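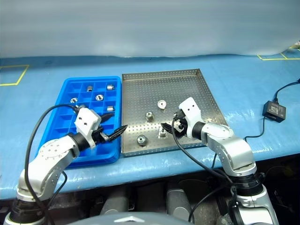
Blue bin and metal tray on the blue table.

Fri 28 November

It rained the whole day and I did not go to the river. I had promised myself one walk to Mergate bridge before the month is over, and now only the weekend is left for it. Instead I stayed at the kitchen table with my tea and did the thing I was putting off since August, which is the letter to my aunt.

I write to her in our language, and this is the trouble. When I was in my first year here, the English words came slowly and I had to pull them out one by one. Now the same happens in the other direction. I wanted to tell her that the soup I make is "almost" like hers, and for a full minute I could not find our word for almost. I had the English word, and I even had the German word from school, but ours was gone. It came back when I was washing the cup. I wrote it down quickly, as if it could leave again.

The letter is now 2 pages long. I told her about the apartment, the price of onions, and the neighbor's piano, which I hear every evening at seven. He is learning one piece only and he always stops in the same place. I have started to stop there too, when I hum it on the stairs.

I did not tell her about Tula. She would worry. Tula is 19 years old, and for a cat this is a great age, and this week she ate very little. On Wednesday she did not come to the door when I returned. She was on the chair, awake, and she looked at me politely. Today she was better. She ate half of her fish in the morning and the other half at four o'clock, and then she asked for the window to be opened and changed her mind when she felt the rain.
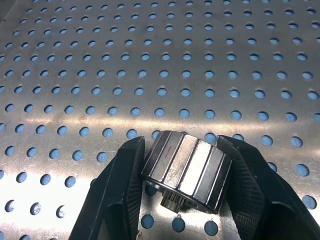 The soup is a subject by itself. My aunt never measured anything. I have watched her make it perhaps every week of my childhood and still I don't know how much barley goes in. She holds out her hand and says "so much." My hand is bigger than hers, so it is always too thick. I tried today with less, and I put the dill at the end and not in the middle, and it was closer than it has ever been. Not the same. I think her water is different. The well at her house gives water that tastes a little of stone, and here it comes from the tap and tastes of nothing, or on some mornings of the swimming pool.

I went out only once, to Tetteh's for bread and stamps. The bus number 42 passed me at the corner and put half of a puddle on my coat. The woman at the counter gave me paper napkins for it, and she said the dark bread will be more expensive from next week. I bought 2 loaves and froze one. I also bought the small candles, and I am a little ashamed of this, I have a drawer full of them already. But they were next to the stamps, and they smelled of orange.

In the afternoon I read. The book is the one about the lighthouse families, and I am going slowly with it, maybe 5 pages in a day, with the dictionary. Words I looked up today: brackish, to fret, a lean-to, threadbare. I like threadbare very much. It is possible to see exactly what happened to the cloth. "To fret" I had understood wrongly for years. I thought it was only something on a guitar.
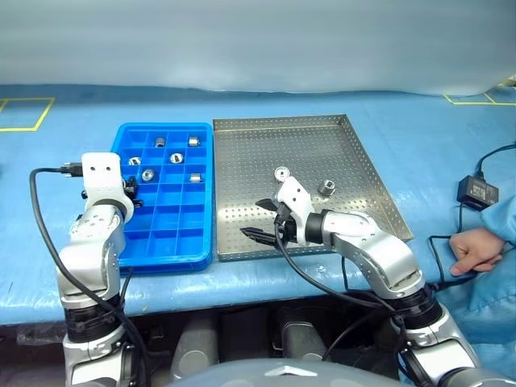 After dinner I tried on the gray sweater and it is, now I can say it, threadbare at both elbows. I could mend it with the green wool from the Wumum bag, the one left from the hat. The green will show. My mother would have mended it so that you could not find the place with a magnifying glass, but she had better eyes and more patience, and she did it in the evenings with the radio on. I don't think I own any gray wool at all. I looked in the basket and under the bed and found one sock, which I had already replaced.

The neighbor played at seven and stopped where he always stops. Then, after a pause, he played four or five notes more. I stood still in the corridor with the sweater on one arm. He did not try it again.

Tomorrow: post the letter, buy barley, ask the vet if she can see Tula on Monday. If it is dry, the bridge. I should sleep now, but the tea was too strong and Tula has taken the middle of the bed.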